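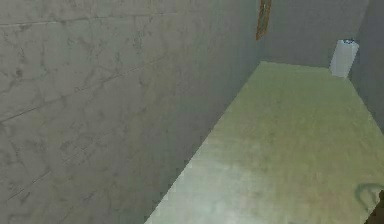 4.2 Getting the bench ready

I built the whole thing in the shared workshop at Hurkthorpe, mostly in the evenings, and I wanted the simulation sorted before I bolted any more parts together. My first hand, Gona, had taught me that lesson the expensive way. So for Prorutia I gave myself a rule: no new printed part until the hand had done 2000 simulated grasps with the old ones.

The model is plain stuff. I weighed every finger segment on the kitchen scales (the full hand comes to 465 grams without its cable) and typed the numbers in by hand. Joint limits came off the real thing with a protractor, and I stopped the fingers at 90 degrees at the knuckle — past that, the tendons on my build start to rub. I wrote the control loop, which I call Kaneko, so that the same code would drive the real motors and the pretend ones. It nearly does. There are still two settings I have to swap over by hand, and I forget one of them far too often. 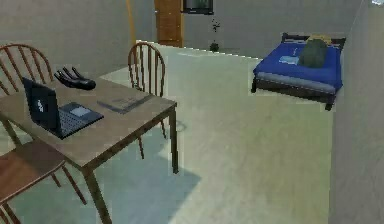
4.3 Trials in the furnished room

Figure 3. The dining table in the simulated room, with the open laptop and the black hand behind it.

I picked a table with things on it because a bare one flatters any gripper. In Figure 3 there is a laptop and a flat grey item on the top, and there are chairs close by as well, so an arm coming in low has plenty to bump into. I ran 18 start positions and let Kaneko choose its own way in each time.

The laptop lid caused most of my trouble. Kaneko treated it as a thin wall and went the long way round, even with loads of space above it! I raised the allowed path height and the detours got shorter, though the fingers then closed a touch late. I haven't fixed that yet — the timing tables are in the appendix.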